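Workshop notebook - natural dye trials, Hurnville
July 2025

Onion skin batch again. Rawan brought a sack of brown skins from the Geagea kitchen, far more than we can use before they go mouldy. Weighed out 500 g dry, soaked overnight in the big enamel pot, simmered next morning, strained twice thru muslin. Still bits in it. Third strain needed, the old tea towel is better than muslin for this.

Mordant: alum, same as January. Dissolved in hot water first this time, no lumps. Wool skeins numbered 1 to 13, tags sewn on because the paper ones came off last time and Nabil and I argued for a week over which was which.

Results so far:
- 1 to 6, wool, alum: good strong orange. Even. Happy with these.
- 7 to 9, wool, no mordant: pale tan, washes out a lot. Expected.
- 10, 11, cotton: blotchy. Didn't scour long enough, my fault.
- 12, iron dip after: lovely olive, a bit harsh to the touch.
- 13 forgot it in the pot. Very dark. Widad wants it for the border of the Bevolik hanging so not telling her it was a mistake.

Light test: strips from 1, 7 and 12 taped in south window, half covered with card. Do NOT move the card. Look again in six weeks.

Avocado stones next. Dima says chop them while fresh, they go like rock once dried and she nearly lost a thumbnail. Pink only comes if the water is slightly alkaline, pinch of soda ash. Try both ways and keep the water from each.
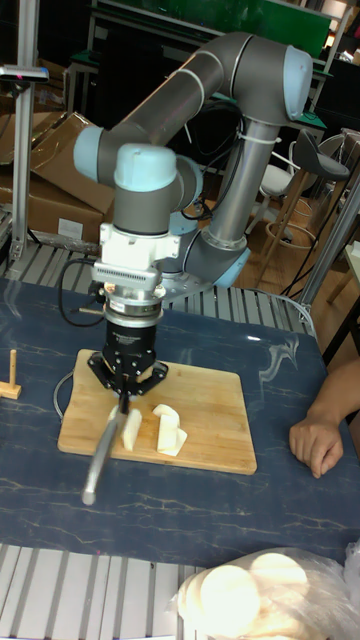 Arm over the cutting board, wrist pointing down.

To do: scour rest of cotton properly, 2 hrs minimum. Ask Fadi if the Flekex scales are back, the kitchen ones jump about below 10 g. Order alum, down to the last 215 g. Rinse buckets are NOT for brushes. Somebody left madder in the blue one and skein 8 has a pink end now, will redo it with the next lot.

pH strips in the top drawer, left side, behind the string.

Contact the workshop | © Hurnville Dye Workshop | Back to top
This site uses cookies to remember your settings. Accept / Decline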